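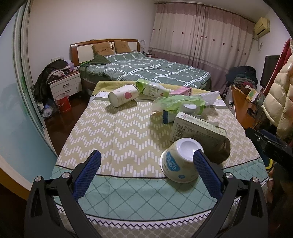
Dosness sells the Rernard as a mattress topper that will "transform" a tired bed, and I would treat that word with care. It is a slab of foam in a zip-off cover, sold in single and double sizes, and what it can do is make a firm mattress feel softer. A mattress that sags in the middle will go on sagging with a topper laid over it. On an ordinary double at the end of a bedroom, with a cloth-covered table close by, the first question is where you will put the thing while it airs. The instructions want it laid flat and unfolded, and a table like that won't take all of a double. The floor might, if you have any to spare.

What the maker claims
Dosness says the foam "responds to your body". All foam does that. The cover is said to be cooling, but no test result is given, and the listing doesn't say what it is cooler than. I'd ignore this claim until somebody puts a number on it.

The one figure I was pleased to find is the weight of the cover fabric, given as 300 grams per square metre. That is fairly thick for a topper cover and it should stand up to washing. A thick cover also takes a long time to dry, a point the listing leaves out.

Sizes and weight
Single: 960 mm wide. This is wider than a standard British single, so expect an overhang and a tight fitted sheet.
Double: check the width with the seller before you order. Two pages of the same listing disagreed when I looked.
Corner straps: elastic, sewn to the cover. They hold well enough on a deep mattress and slip on a shallow one.

Unpacking
It comes rolled tight in plastic, so clear a space first and keep scissors away from the foam. Dosness says it is ready in two hours. Allow a full day, and longer in a cold room in December. There is a smell, and opening a window helps. You will also have more wrapping to get rid of than a bedroom bin can hold. 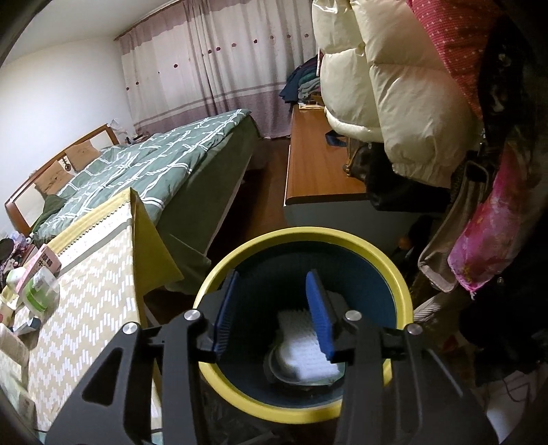
Bedroom bin with a yellow rim. Bin not included.

How it compares
The Butora is thinner and cheaper and makes fewer promises, which I count in its favour. The Bognár is heavier, with a plain cotton cover, and its corners are better made. Neither will rescue a bad mattress – if yours is past it, put the money towards a new one.

Returns
You may send it back within 300 days, a generous offer until you read that it must be "in resaleable condition". Ask in writing what that means for a topper that has been slept on. Ask too who pays for collection, as it won't go back into the original packaging.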